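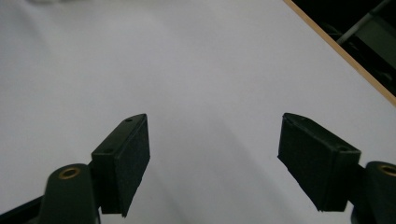
Page last modified in March

Search this site Go
Home | Papers | Methods | People | Contact
Print this page | E-mail this page

3.2 Paper stock and the Dolton ledgers

Figure 3. A plain, pale surface under soft, even light.

I came to the Dolton ledgers by way of their paper, which I know is a backwards way to read an account book. My co-author Colleen Thibodeau reads the entries first like a sensible person. I look at the blank leaves (there are lots of them at the back!) and ask who made the sheets and what they cost.

The oldest volume starts in 1738, and the clerk, a man named Doucette, complains about his paper on nearly every other page. It soaks up the ink, it came late, the last bundle was short. I got very fond of him. When he switches suppliers his handwriting gets smaller, and I think he was saving paper because the new stuff cost more. Colleen thinks he just got a better pen, and we still don't agree.

Emerson Portela transcribed the Piser volume for us, all 1000 entries, and Reshma Lekota checked his spellings against the parish lists. I leaned on their work for the prices in Table 2. Where the two of them read a figure differently I kept both readings and put Reshma's second, in brackets.

One warning about those prices: Doucette sometimes counts by the sheet and sometimes by the ream, and he doesn't always say which. I've left the unclear ones out of the averages, but they're all listed in Appendix B.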